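Ladefoged lança em dezembro a série Sanau de molinetes de recuperação lenta para pesca com amostras leves

Tempo de leitura: 4 min
Partilhas: 132

A Ladefoged, fabricante de equipamento de pesca desportiva com sede em Lolton, coloca à venda em dezembro a série Sanau, composta por molinetes de spinning destinados à pesca com amostras leves em água doce. A série inclui três tamanhos de carreto e substitui, no catálogo da marca, a gama anterior de molinetes ultraligeiros, cuja produção foi encerrada.

O desenvolvimento partiu de um requisito definido pelo departamento técnico: reduzir a velocidade de recuperação sem alterar a geometria da bobina. Na pesca com cabeçotes de peso reduzido, a velocidade com que a linha é recolhida condiciona a profundidade a que a amostra trabalha. Um molinete de relação elevada obriga o pescador a abrandar a manivela, o que dificulta a manutenção de uma cadência regular. A série Sanau adota uma relação de transmissão mais baixa do que a gama que substitui, com um eixo de manivela redesenhado para diminuir a folga entre a engrenagem principal e o pinhão.

O corpo é moldado em compósito com reforço de fibra de carbono. O rotor utiliza o mesmo material, com espessura de parede variável, de modo a compensar a massa do guia-linha e do braço da alça. A equilibragem é feita peça a peça, antes da montagem final. O pé do molinete mantém as dimensões dos modelos anteriores e é compatível com os porta-carretos de uso corrente.

O sistema de travão é frontal, com discos de feltro impregnado alternados com discos de aço inoxidável. O curso do botão de regulação foi alargado no intervalo de tensões baixas, que é o mais utilizado com linhas finas e com terminais de fluorocarbono. Segundo os ensaios internos da marca, a diferença entre a força de arranque e a força em deslizamento contínuo é inferior à registada na gama anterior. Os valores por modelo constam da ficha técnica que acompanha cada unidade.

As bobinas são de alumínio maquinado, de perfil raso, e dispensam o uso de linha de enchimento quando carregadas com multifilamento fino. O rebordo dianteiro tem um chanfro de ângulo único e acabamento anodizado. Cada molinete é fornecido com duas bobinas de igual capacidade, o que permite alternar entre multifilamento e monofilamento sem rebobinagem.

O guia-linha roda sobre um rolamento blindado. O acesso para lubrificação faz-se por um único parafuso, que também fixa a tampa lateral do braço. A marca recomenda a aplicação de óleo de baixa viscosidade neste ponto após utilização em água salobra e a aplicação de massa na engrenagem principal uma vez por época. O manual inclui o desenho explodido, com a referência de cada componente.
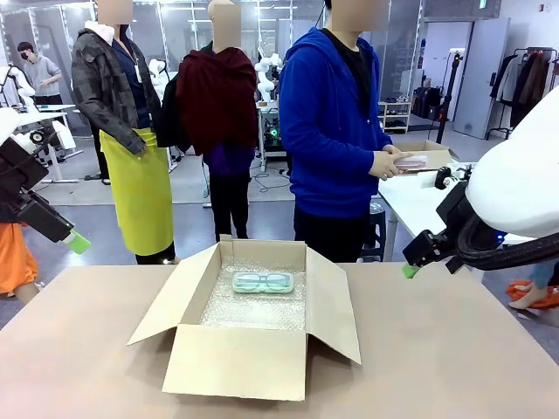

Caixa de cartão com plástico de bolhas e estojo de óculos verde-claro.

A fase de ensaios decorreu na albufeira de Horkuslow, em margens com fundo de gravilha e em zonas de declive acentuado junto ao paredão. Foram utilizados 5 protótipos, distribuídos pelos três tamanhos da série e montados em canas de ação rápida. As amostras utilizadas foram vinis de pequena dimensão, em montagem direta e em montagem articulada, com a perca e o lúcio-perca como espécies-alvo.

Os protótipos iniciais apresentaram desgaste prematuro na mola da alça. A peça foi substituída por uma versão de arame de maior diâmetro, com as extremidades rebatidas, e o alojamento no rotor foi alterado em conformidade. Foi igualmente revisto o perfil da came de oscilação. Com a primeira versão, a linha acumulava-se na zona posterior da bobina; com a versão final, a distribuição é uniforme em toda a altura útil. O conjunto inclui anilhas de ajuste para correção fina, em função do diâmetro da linha escolhida.

A manivela é de alumínio, de enroscar diretamente na engrenagem principal, e pode ser montada à esquerda ou à direita. O punho é de espuma EVA de alta densidade nos dois tamanhos menores e de compósito no tamanho maior. O antirretrocesso é permanente, por rolamento unidirecional, sem alavanca de desativação.

A distribuição será assegurada pela rede de revendedores autorizados da Ladefoged. O tamanho intermédio estará disponível em primeiro lugar, seguindo-se os restantes no decurso do mesmo mês. As bobinas suplementares, as anilhas de ajuste e os conjuntos de discos de travão serão vendidos em separado, com referência própria. Os preços de venda ao público serão comunicados pelos revendedores.

A garantia comercial é de 3 anos e cobre defeitos de material e de fabrico. Ficam excluídos os discos de feltro, o punho e os danos resultantes de imersão ou de desmontagem fora dos pontos de acesso indicados no manual. As peças de substituição da gama anterior continuarão disponíveis no serviço pós-venda enquanto houver existências. As bobinas antigas não são compatíveis com a série Sanau, por alteração do diâmetro do eixo.

Sobre a Ladefoged

A Ladefoged projeta e fabrica molinetes, canas e acessórios para pesca desportiva em água doce. A conceção, a montagem final e o controlo de qualidade são realizados nas instalações de Lolton, onde funciona também o serviço de assistência técnica. Os pedidos de ficha técnica e de unidades para ensaio pela imprensa especializada devem ser dirigidos ao departamento de comunicação da empresa.

Comentários: 2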